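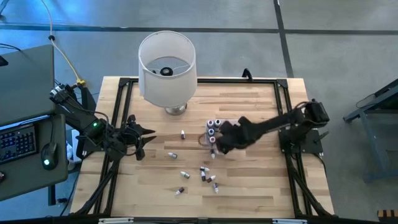 3. Setting up the table for open day

I do this at Kerham every April, and it takes me 12 minutes if the kettle's already on!

3.1 Scatter the little bottles over the wood by hand. Don't tidy them. Visitors love a mess, and lying on their sides is fine.

3.2 Open both grippers fully and check there's nothing between the fingers. 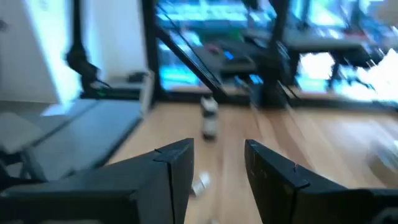 3.3 Put the lamp at the back and the clear caddy where both arms can get at it. I like to have the tall bottles in it before anyone comes in, labels facing whichever way they fall,

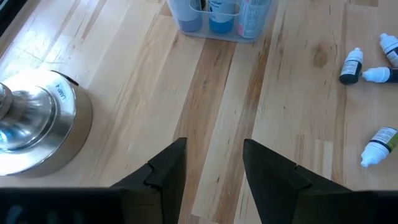
and then I load the Bailly routine and run it at the slow setting, twice, before the doors open (the second go is really for my nerves).

Caution: keep visitors' hands outside the black rail while the arms are powered. 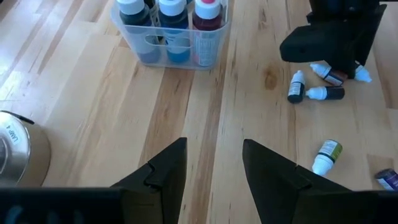 Minoru Kinoshita
Demonstrations, Viltico

Note: if an arm stops and shows code 390, press reset and start again from 3.2. Still stuck? Shout for Genji.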